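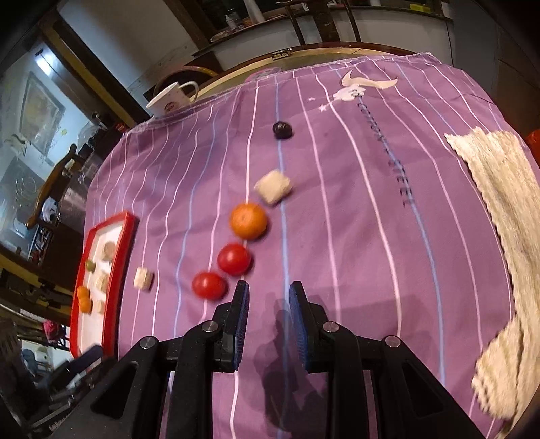
Home Projects Reviews About Contact

Search this site Go

I've had two sets of finger pads to compare since May, the Stunard and the Vino. Both are ribbed, but the Vino rubber is softer. I did 75 picks with each, and the grape was the worst part of both runs. The Stunard dropped it five times and the Vino twice.

Simão Bettencourt told me to try banana chunks as well — they mark easily, so you can see when you've squeezed too hard. I close more slowly on those now.

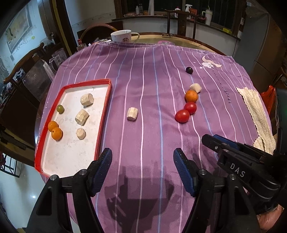 Banana, tomatoes and oranges, with the tray on the left.

I'm keeping the Vino pads on for now. The Lachance ones cost 42 a pair and I haven't ordered them yet.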